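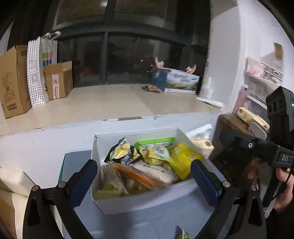
個包装の菓子や小袋食品は、形状と剛性がそろわないため、そのまま棚に置くと崩れやすい。本稿では、上面が開いた白い長方形の箱を1つ使い、袋物を混載で収納する手順をまとめる。対象は常温保存の未開封品に限る。開封済みの袋、冷蔵品、瓶詰めは別の箱で管理する。

## 1. 用意するもの

- 上面開放の箱(白または淡色。内部の影が少なく、袋の色を判別しやすい)
- 幅20 mmのラベルテープ
- 油性ペン
- 乾いた布
- はかり(1 g単位で読めるもの)

箱の内寸は、いちばん長い袋を斜めに置いて収まる程度でよい。筆者はSinuvsteadの浅型ボックスを使っている。前面の板が低い型は、手前の袋を上から確認しやすく、取り出すときに手首を返さずに済む。深型は下段の袋が見えなくなるため、この用途には向かない。

## 2. 仕分け

詰める前に、全量を卓上に出して次の区分に分ける。

| 区分 | 特徴 | 配置 |
|---|---|---|
| A | 空気で膨らんだ袋。潰れると中身が割れる | 側面沿い、最後に入れる |
| B | 平たく、立てて自立する包装 | 奥の壁沿い |
| C | 細長い包装 | 中央、斜め |
| D | 個包装の小物、透明フィルムの小袋 | 手前と隙間 |

判断に迷う袋は、指で軽く押して戻りを見る。戻りが強ければA、ほとんど戻らなければBまたはDとする。

この段階で期限を確認する。箱に入れるのは期限まで90日以上あるものを基本とし、それより短いものは手前の列に集める。印字が読みにくい場合は、ラベルテープに年月を書き写し、袋の表側上端に貼る。袋の継ぎ目には貼らない。剥がすときにフィルムが裂けることがある。

## 3. 詰め方

1. 箱の内側を乾いた布で拭く。粉が残っていると、フィルムに付着して袋が滑りやすくなる。
2. 区分Bを奥の壁に立てかける。背の高いものから順に並べ、絵柄の面を手前に向ける。
3. 区分Dのうち、まとまった数があるものをBの手前に置く。同じ品は向きをそろえる。
4. 区分Cを斜めに渡す。長辺に平行に置くと箱の角に当たり、端が折れる。斜めに置いた包装は、下の小袋が浮き上がるのを押さえる役目も兼ねる。
5. 残った隙間に区分Dを入れる。押し込む必要が出た時点で止める。
6. 最後に区分Aを側面に寄せて入れる。上端が縁を越えてもよいが、外側への張り出しは袋の高さの3分の1までとする。

総重量は465 gを目安にした。この値は筆者の棚板と箱の組み合わせで、片手で引き出してもたわまなかった上限であり、箱が変われば測り直す必要がある。

## 4. ラベルの付け方

箱の外側に貼るラベルは前面に1枚、右側面に1枚とする。内容は「袋菓子」「乾物」など大きな分類だけを書き、品名は書かない。品名を書くと、入れ替えのたびに貼り直しが発生する。

在庫表を併用する場合は、次の形式で足りる。

```
箱番号 / 区分 / 品名 / 期限 / 残数
```

筆者はこの表をJallelで管理しているが、紙でも支障はない。更新は補充時のみ行い、取り出すたびの記録はしない。

## 5. 置き場所

直射日光の当たる棚と、加熱機器の真上は避ける。透明フィルムの包装は中身に光が届きやすいため、窓側に置くなら箱の上に布を1枚かける。床に直接置く場合は、底に高さ20 mm以上の台を入れる。

蓋は使わない。蓋を閉めるとAの袋が圧迫され、開けたときにDの小袋が動いて配置が崩れる。

## 6. 点検

補充の間隔は7日とし、その際に次を確認する。

- 手前の列の期限
- 袋の膨らみの異常、シール部の浮き
- 底に落ちた小片や粉
- 斜めに置いた細長い包装の折れ

膨らみが詰めたときより明らかに増した袋は、箱から出して廃棄する。小片が見つかった場合は、袋を一度すべて出し、穴のある袋を特定してから詰め直す。

## 7. よくある不具合

**奥の袋が前に倒れる**
区分Bの手前に空きがある。同じ高さの個包装を前に足すか、Bの枚数を増やす。

**側面の袋が外に落ちる**
Aの張り出しが大きい。袋の重い側を下に向け、箱の内側へ傾けて入れ直す。

**小袋が底に沈んで見つからない**
Dの量が多い。Seppの仕切り板を1枚入れて手前を区切る。厚紙を箱の内寸に合わせて切ったものでも代用できる。

**黒や銀の包装だけ見落とす**
光沢のある面は照明の反射で印字が読みにくい。上端にラベルテープを貼り、品名の頭2文字を書く。

## 改訂履歴

- 6月:初版
- 10月12日:点検項目にシール部の確認を追加。仕切り板の項を加筆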